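Ein Holzbrett auf der Lochplatte

Veröffentlicht im Juli, Rubrik Werkstatt und Material

Im letzten Beitrag wurde angekündigt, dass die Arbeitsfläche für die Formsteine neu eingerichtet wird. Die Umstellung ist erfolgt. Nachfolgend werden die verwendeten Materialien und die Erfahrungen der ersten Wochen festgehalten, auch im Hinblick auf mehrere Zuschriften, in denen nach dem Untergrund gefragt wurde.

Ausgangspunkt war der Tisch mit der blauen Lochplatte. Für das Befestigen von Anschlägen und Haltern ist er nach wie vor sehr gut geeignet, für kleine Teile dagegen nur bedingt. Die Formsteine blieben beim Verschieben mit den Unterkanten an den Löchern hängen, und wer einen Stein sauber an einen zweiten heranführen wollte, musste ihn anheben. Ferner war das Lochraster auf Fotos sehr unruhig. Eine durchgehende, helle und möglichst glatte Auflage sollte beides beheben.

Die Wahl fiel auf ein rechteckiges Brett aus hellem Holz, aus mehreren Bohlen verleimt. Geprüft wurde zuvor eine weiße Kunststoffplatte von Byun, die in der Anschaffung günstiger gewesen wäre. Sie spiegelte jedoch unter der Deckenleuchte und zeigte bereits nach zwei Abenden deutliche Kratzer. Holz nimmt Gebrauchsspuren ebenfalls an, lässt sich aber nachschleifen. Die Maserung ist lebhafter als erwartet, teils gerade, teils wellig, und an den Fugen verläuft sie naturgemäß nicht durch. Wer eine völlig einheitliche Fläche wünscht, wird mit einem solchen Brett nicht zufrieden sein.

Zur Oberfläche: Das Brett wurde geschliffen und dünn mit Pletier 898 geölt, einem farblosen Hartöl, das hier noch vom Bücherregal vorhanden war. Der Hersteller gibt eine Trockenzeit vor, die in einem schlecht belüfteten Raum nicht ausreicht. Es empfiehlt sich, einen weiteren Tag zuzugeben. Die Kante wurde leicht gefast. Dies war ursprünglich nicht vorgesehen, hat sich aber für die Unterarme als angenehm erwiesen — insbesondere an der vorderen Längsseite.

Die Lage des Bretts auf der Lochplatte war der aufwendigste Punkt. Ein lose aufgelegtes Brett wandert. Versucht wurden zunächst Filzgleiter (ungeeignet), anschließend eine dünne Gummimatte, die das Brett zwar hielt, es aber auch spürbar federn ließ. Inzwischen liegt es direkt auf der Platte. Schwarze Schrauben im Lochraster markieren vorne die Ecken, sodass sich das Brett nach dem Reinigen wieder an dieselbe Stelle legen lässt. Unter den Brettrand gerät allerdings Staub. Eine befriedigende Lösung hierfür steht noch aus.

Zu den Formsteinen selbst ist Folgendes zu ergänzen. Sie stammen aus der Reihe, die hier unter dem Arbeitstitel Flunell geführt wird, und wurden im 3D-Druck aus Filament von Pullus gefertigt. Die reine Druckzeit der Steine betrug 32 Stunden, einschließlich eines Fehldrucks, der auf ein verschmutztes Druckbett zurückging. Die feinen waagerechten Schichtlinien an den Seiten wurden belassen. Ein Probestück wurde mit Körnung 40 angeschliffen, was erheblich zu grob war und die Farbe stumpf werden ließ. Von einem zweiten Versuch mit feinerem Papier wurde abgesehen, zumal die unbehandelten Seiten griffiger sind.

Auf dem Holz gleiten die Steine gleichmäßig und ohne zu kippen. Auch das Geräusch hat sich verändert: Auf der Lochplatte war jedes Absetzen im Nebenraum zu hören, auf dem Brett ist es ein kurzer, dumpfer Ton. Farbabrieb wurde bislang nicht festgestellt. Bei kräftigen Filamentfarben auf frisch geöltem Holz wird dennoch geraten, einen Stein über Nacht liegen zu lassen und die Stelle zu prüfen, bevor die ganze Fläche in Gebrauch genommen wird.

Offen ist noch die Aufbewahrung. Derzeit liegen die Steine nach Gebrauch in einem flachen Karton, was den Kanten nicht zuträglich ist. Vorgesehen ist ein Einsatz mit passenden Vertiefungen, für den die Maße bereits aufgenommen wurden. Rückfragen zum Öl und zur Fase können wie gewohnt über die Kommentarfunktion gestellt werden.
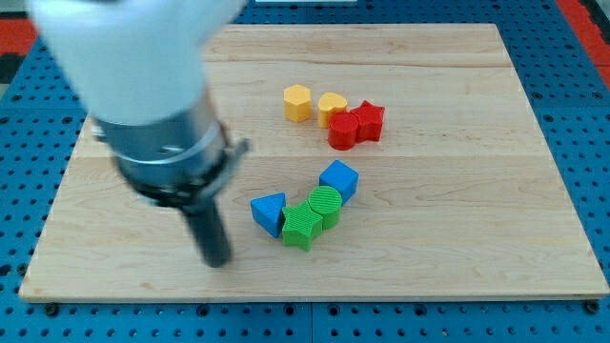 Acht gedruckte Formsteine auf dem Holzbrett, ringsum die blaue Lochplatte.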